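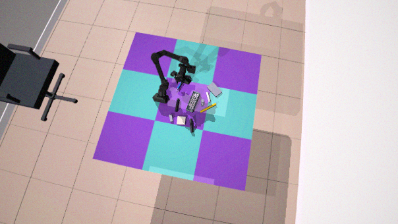

A robot arm on a mat of purple and cyan squares

Print | E-mail

Tharushi Pramanik was still catching her breath when we sat down after her Turncombe debut, in front of 357 fans. "I had class at eight, and my tutor wished me luck – so sweet of her!" said the student goalkeeper, who joined the club in October. "My mom cried, of course, and my phone hasn't stopped since."

Sign up for our newsletter

Contact us | © Turncombe | Back to top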